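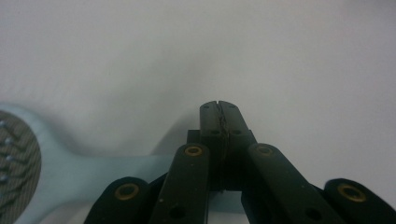
Liam Wragg says a take should be thrown out if the jaws are still closed when the recording starts, and that mixed starts are the first thing he looks for when a policy hangs at the beginning of a task. That was his reply when I asked in the Nekivano thread, and I'd like to hear from more people before I delete anything.

My task is one hairbrush on a white tabletop. The person holding the gripper picks up the brush by the handle and sets it down next to a cup shaped like a block of cheese. I have 900 takes. In a lot of them the gripper begins closed, in the others it begins open, and I never told the people recording which one to do. I trained on all of it. On the arm, the policy goes toward the brush and then stops above it with the jaws shut. It did that in 7 of 30 trials. The other trials were mostly fine.

Do I drop all the closed starts, trim them, or record more? Trimming would be easy because Osow stores the jaw width with every time step. I would prefer not to record again if there is another way. Everything was done in one week in July, and the people who helped have gone back to their own work.

Posted by tablefour

gresedel

Don't drop them yet. A closed start is fine by itself. What hurts you is a closed start followed by a long wait. If the person sat there with the jaws shut for two seconds before moving, the policy learns that shut jaws near a brush means stay put. Plot jaw width against time for a handful of takes and look for flat stretches. Cut the flat part off the front and leave the opening motion in, so there are still examples of going from closed to open.

Also check where the opening happens. If some people open on the way to the brush and others only open once they are right over it, you have two habits in one set. I had that with mugs. I sorted the takes by how far the gripper was from the mug when it opened, kept the early ones, and retrained. The stopping went away. I lost a third of my takes and it still did better than before.

One more thing about your cup. If it's always on the same side of the brush, the policy may be using it to find the brush. Move it around in whatever you record next.

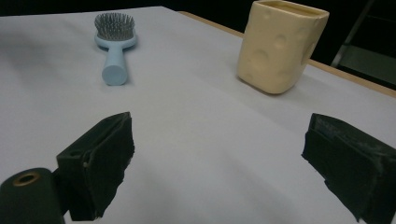
Jaws open, hairbrush and cheese cup farther back on the table.

I'd want every new take to begin with the jaws open like that, with both things in view. Write it on a card and tape it to the table where the person recording can read it.

De Bruijn user 32

just record more, worked for me

Liam Wragg

I wrote the line at the top of this page in a hurry, so let me correct it. I throw those takes out because my sets are small and I can redo them in an afternoon. With 900 I'd do what gresedel describes and trim first.

When you trim, trim the camera stream and the jaw width together. The first time I did this I cut only the images, and the two were out of step for the whole set. Training ran without any error and the arm closed early on everything.

Keep an untouched copy of the original set. Train once on the trimmed version, then run the same 30 trials with the brush in the same starting spots, so you can compare it with your first result. If it still stops above the brush, record a small batch with open starts and give it extra weight in training. I can't tell you how much weight. I usually start with double and look at what changes.

Last updated Sunday, July 5, 2026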